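Lunch at home again, so the folding table is out and the kitchen one is a mess as usual. Bowl, cup, steel dish, go.
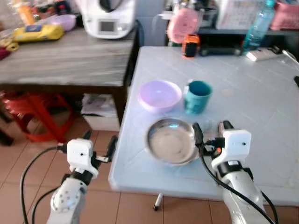 Anyway I need to eat by noon becuase Elvia is calling about the November trip. Eggs probably. Maybe rice if theres any left.

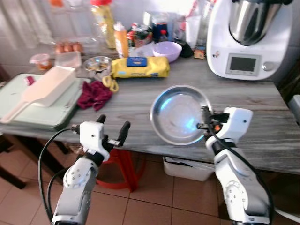
Eggs, scissors, cutting board. The cooking side.

Fork and spoon go on the right, my mother would check.
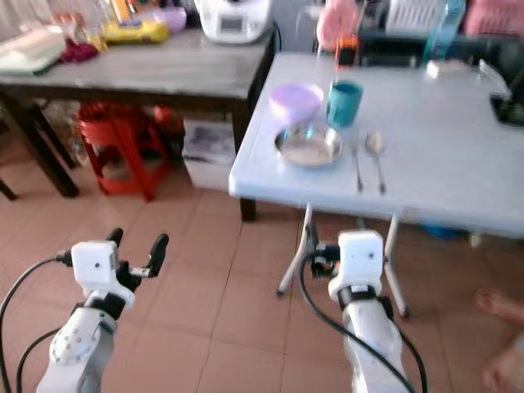 Plate, fork, spoon. The eating side.

Ok, phone. More tomorrow, incl. the soup I promised.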